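El planificador que se lo pensaba demasiado

8 de marzo de 2020

Llevo desde diciembre prometiendo que escribiría sobre la migración a Clumitz, nuestro planificador de movimientos, y cada vez que me siento aparece otra cosa que arreglar. Hoy me he preparado un té, he cerrado el correo y allá voy, aunque me salga largo (me conocéis, me va a salir largo).

El problema de las últimas semanas tiene nombre: latencia. La cámara de la muñeca manda imágenes, Brodusis las segmenta, el planificador propone una trayectoria y el control la ejecuta. Sobre el papel, precioso. En la práctica, la máscara llegaba con 327 milisegundos de retraso y el brazo corregía hacia un sitio donde el objeto ya no estaba respecto a la pinza. Nhung Trịnh lo vio enseguida en las gráficas, y yo tardé casi 2 días en darle la razón, cosa que le debo por escrito y aquí queda.

Lo que más me ha enseñado es la bisutería. Con cosas grandes casi cualquier segmentación te vale, pero un anillo metido entre los rollos de un anillero ocupa poquísimos píxeles, el metal brilla, y el mármol negro del fondo tiene sus propias vetas blancas y sus reflejos, que al modelo le encantan. 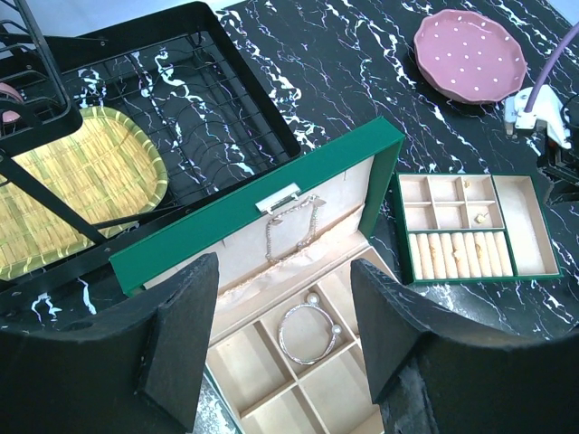

Qué cambiamos en la percepción

Primero, las marcas de tiempo. Ahora cada máscara viaja con la pose de la muñeca en el instante de la captura, y la transformación se calcula con esa pose y no con la última recibida. Parece de manual, ya lo sé, pero lo teníamos mal desde el principio.

Después, Đạt Kiere me convenció de enmascarar los dedos de la pinza con el modelo geométrico, en vez de pedirle a la red que los aprendiera. ¡Qué alivio! Lo que queda detrás de un dedo se marca como desconocido y el planificador deja de tratarlo como espacio libre.

Me falta afinar los pesos del coste cerca de las tapas abiertas, que todavía me dan trayectorias con unos rodeos rarísimos. El parche está en la rama de pruebas, por si alguien quiere mirarlo antes de que lo fusione.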